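# Chapter 7: Setting Out the Play Kitchen

A play kitchen is one of the few parts of a preschool room that children will use every day of the year without being asked. They already know what a kitchen is for. They have watched adults stir, pour, serve, and wipe up, and they come to the table with a good idea of what should happen there. The adult's work is mostly done before the children arrive. It consists of choosing the pieces, deciding where they go, and leaving enough clear surface to play on.

This chapter deals with the table and what is put on it. Shelving and storage are covered in Chapter 10, and cleaning has its own section at the end of the book.

## What belongs on the table

Play kitchen pieces fall into two groups. The first is equipment: pans, bowls, plates, cups, colanders, spatulas. The second is food. New teachers tend to buy too much food and too little equipment. A basket of 400 plastic vegetables looks generous in a catalog, but a child with a pile of carrots and no pan soon starts throwing carrots. Buy the equipment first and add the food a little at a time.

Food pieces should be easy to name. Fruit is a good place to start, along with one or two things from the pantry that children see at home. Mixed sizes do no harm. Children will accept a strawberry as big as an orange, and they will pour from a bottle that doesn't open.

Equipment should be close to the real thing in shape. A colander needs holes, and a spatula needs a handle long enough to hold while the other hand steadies the pan. Color is a matter of taste, although pieces in different colors are easier to ask for by name ("the green cup, please") and easier to find at the end of the morning.

A workable first table might have a frying pan with a spatula laid across it, a colander, a bowl with a banana in it, and a plate with a ketchup bottle, all set in a row along the far side. A cup, a strawberry, and an orange slice can go in the open part, where the play will begin.

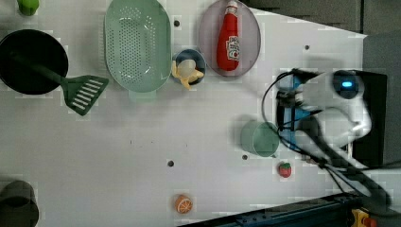
Should the food be put into the dishes before the children come in?

Put some of it in and leave the rest out. A piece of fruit in a bowl shows what the bowl can be used for, and the loose pieces give the children something to do with the empty dishes.

## How the row works

Keeping the larger dishes along one side does two things. It leaves the middle of the table clear, and it gives each dish a place to go back to. Children of three can put a pan back in a row if the row is always in the same order. They have more trouble with a bin, where everything ends up on top of everything else.

Maj-Britt Eide, who ran the kitchen corner at the Villa preschool, changed only one dish at a time and waited a week before changing another. In her notes from June she wrote that swapping the bowl for a deeper one "gave us soup, all week, from the same children who had only ever made toast." She also noted that on the Thursday when the cups were missing, the children drank from the colander and complained that it leaked.

Small pieces need more thought. Anything that can roll should start out inside a dish or well back from the edge. Check the size of each food piece against the safety rules for the youngest child in the room, not the average one.

## Words used in this chapter

**Set:** all the pieces on the table at one time.

**Open area:** the part of the table left clear for play.

**Starter piece:** a loose item placed in the open area before play begins.

The next section follows one group through 10 mornings at the same table and looks at which starter pieces were picked up first.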